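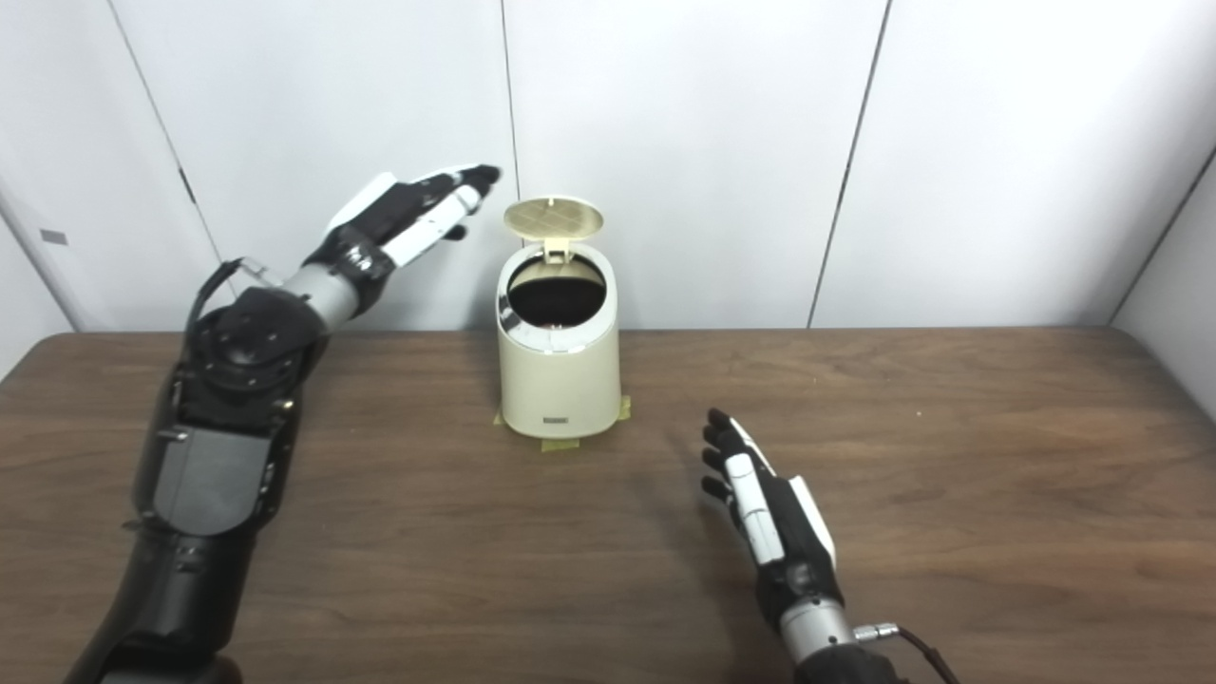
Home Topics Unanswered Members Search

Filed under: Cells and Fixtures > Two-arm setups > Cables, drift, general despair

Left hand loses its place after a hundred-odd runs, right hand never does

Carmela Sartori
March 18, 2023

I look after one two-arm cell at a small shop in Flikdale. Two arms, two fingered hands, white panel walls on the sides and back, a wood-grain table, and near the back edge of the table a little cream trash bin with a flip lid. The bin is the whole job. The left hand goes up near the lid, the right hand waits low over the table, then they do their business with the lid and go home. I have a degree.

The bin is held down with yellow masking tape along the front and on both sides. I know. Please read on before you type.

Trouble is on the left. I start the cell in the morning, run the homing routine, and everything lands where it should. Somewhere along the line the left fingers start arriving late and a bit high, so the fingertips come in over the lid instead of beside it. Yesterday it was fine for 119 runs and then missed three in a row. I stopped it, homed it, and it was perfect again for the rest of the shift. The right hand has never once done this.

Things I have already done:
- Swapped the finger gains left to right in the settings. No change, the fault stayed on the left.
- Cleaned the fingertips.
- Re-taught the point over the bin. Twice. It was better for an hour both times, which I suspect was just the homing.
- Tightened the screws on the forearm covers that I could reach without taking the arm off.

The left wrist cable goes up in a loop from the side of the forearm housing. The right one just droops off the side of the wrist and down past the table. They came that way from whoever built the cell before me, and the handover notes consist of a login and the word "careful."

Is this the hand, the arm, or the tape? I would like it to be the tape because I own more tape.

Tags: wrist cable, homing, drift, fixture

Niilo Vuorinen

Start with the cable. It won't cost you anything and you already have a left and a right that are routed differently, so you have half an experiment sitting there.

With the power off and the arm supported, turn the left wrist by hand through everything it does in the cycle, including the bit where the palm faces the bin. Watch the loop. You want it to open and close a little and otherwise mind its own business. If at any point it goes flat, or lies against the wrist, or pulls at the spot where it goes into the housing, it's too short or clamped in the wrong place. A loop that looks generous at home can be tight as a guitar string at full twist. I chased one of these for most of a September and replaced two perfectly good motors along the way, which my boss still brings up.

If the loop does pull, loosen the clamp nearest the wrist, give it more slack, and clamp it again with the wrist parked in the middle of its travel. I say the middle because people always do it at home position, and home is usually at one end. Then put a dab of paint pen across the cable and the clamp. Check the paint at the end of the shift. If the two halves of the mark no longer line up, the cable is creeping and you have a second thing to fix.

While you're in there, look at the connector itself. Unplug, look for a bent or dull pin, plug back in, and see whether it seats with the same feel as the right one. Give it a gentle wiggle with the arm powered but the motors off and watch the finger readings on screen. They should sit still. If they jump, order a cable and stop reading my answer.

If all that is clean, log the finger positions at home every 10 minutes or so through a shift. Slow, steady creep in one direction is either warmth or a slipping coupling. A sudden step is a lost count, and I'd put that back on the cable. From what you describe (fine, fine, fine, three misses) I would bet on a step. I've lost bets before.

Re-teaching the point was the one thing I'd undo. You taught it while the hand was off, so your saved point is now wrong by however much the hand was wrong. Go back to the old one if you kept it.

punditz_52

its the tape

had a bin like that on a Wemton table, every time the lid got pushed the bin walked backward a hair. tape stretches. you dont see it. after 70 or so pushes it was off enough to miss. bolt it down or make a ring for it to sit in. done

Carmela Sartori

@punditz_52 I wanted so badly for you to be right. But homing fixes it and I don't touch the bin when I home, so unless the bin is walking back on its own out of politeness, I think it's let off. I will make it a ring anyway. The tape is not my proudest work.

@Niilo the old point is gone. I saved over it. Both times.

Nasr

Carmela, she's right about homing, punditz has a fair point about the bin, and both can be true at once, so separate them. Draw a pencil line on the table around the base of the bin, or as much of the base as the tape leaves you. Run it until it misses. Before homing, look at the line. If the bin is on its line, leave the bin alone forever. If it's off, you have two faults and my sympathy.

For the lost point: teach a fresh one, but right after homing, first thing, before a single run. Then copy the file somewhere else and put the date in the name. I also teach a second point that has nothing to do with the job, a spot in open air over a pencil cross on the table, and send the left index fingertip there every 300 runs. If it hits the cross, the arm is fine and you can blame the fixture. If it doesn't, the other way around. Takes under a minute.

I would not touch the gains again. If you swapped them left to right, swap them back before you do any of this. I say that because I once forgot, and spent a day measuring my own mistake very carefully.

Carmela Sartori

Gains were still swapped. Swapping back now. Will do the wrist twist with the power off tomorrow morning and report on the loop.

Related: Hand homes fine cold, misses warm | Clamping a wrist cable without a proper clamp | Best way to hold round things on a flat table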